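CALL FOR PARTICIPANTS
Hunville Shared Workshop – Hand-Held Gripper Build Group

Issued 13 May 2020

The Hunville Shared Workshop invites applications from members and from residents of the surrounding area who wish to take part in the second round of the Raju build. Raju is a hand-held, two-finger gripper tool designed to be made at home or at a workshop bench from printed parts and ordinary hardware. The first round produced a working design and a set of drawings. The second round will produce a batch of finished tools, a corrected parts list and a printed build guide.

Applicants do not need an engineering background. They do need patience with small parts and a willingness to write down what they did.

Background

The project was started by Sivaprasad Thevar and Celeste Lobo as an evening activity at the workshop's rear benches. The finger blocks, linkage arms and handle are the work of the first group. The control board and its software, known together as Drandum, were added later and are maintained by Ravindran Gowda. All drawings are held in the workshop's shared folder and may be used freely by participants for their own builds.

Positions available

Assembly participants. Work includes cleaning printed parts, fitting bushings, setting screws, gluing finger pads and checking that both arms move evenly through their full travel. Most places in this round are assembly places.

Print and finishing participants. Applicants should have regular use of a 3D printer, either their own or one of the two at the workshop. Work includes printing linkage arms and handle halves to the supplied settings and rejecting parts that are out of size. Filament is supplied by the project – please do not buy your own.

Guide editor (one place). The editor will turn bench notes into plain instructions that a first-time builder can follow. Some experience with page layout is desirable. The editor reports to Indira Krishnan and is expected to complete at least one build in person before editing begins.

Test participants. Each finished tool is opened and closed 500 times by hand, with the pads inspected before and after. Test participants keep the log sheets and return worn parts to the bench with a note of the fault. This work may be done at home.

Time and place

The round opens in November. Participants are asked to commit to 34 hours in total, which may be divided between the workshop and home as agreed with the bench lead. Bench places are limited and will be assigned in advance. Participants working at home will collect a kit from the front desk and return the completed tool, with its notes, to the same place.

All work is unpaid. Each participant who completes the round will keep one finished tool. A refundable deposit of $83 is taken for every home kit and returned when the kit is checked in. Applicants for whom the deposit is a difficulty should say so in their letter, and it will be waived.

Requirements

Applicants must be 18 or older. They must be able to use hand tools safely and must complete the workshop's bench induction before their first session. Previous soldering experience is needed only by those who wish to work on the Drandum board. Long hair must be tied back at the printers and at the drill press.

Extract from the build guide

The following passage is reprinted from the draft guide so that applicants may judge the level of detail expected.

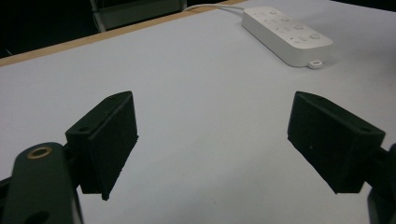 Raju Build Guide, Draft Issue 2, p. 34

Finger blocks and pads. Hold the tool with the fingers open and the pads facing each other. Check that each pad lies flat against its block and that no corner has lifted. Trim a ragged lower edge with a sharp blade, following the taper of the block down to its point. On the green arm, the brass-colored ring should sit square in the plastic. If it is tilted, take the arm off and refit the ring before going further. Do not force the screws in the finger blocks – a screw that binds should be backed out and started again. Work on a clear, pale surface where possible, as dropped hardware is easier to find.

How to apply

Please send a letter of no more than 200 words stating which position you are applying for, the hours you can offer, and one thing you have built or repaired. Photographs may be attached but are not required. Letters should be addressed to Sumathi Annamalai, Round Coordinator, and left at the front desk or sent through the contact form on the workshop website.

Applicants for guide editor should also attach one page of instructions they have written, on any subject.

Control board parts for this round are being bought through Tredus. Kits will be handed out in the order in which deposits are received.

Members who took part in the first round may apply again but should note in their letter which tool number they built.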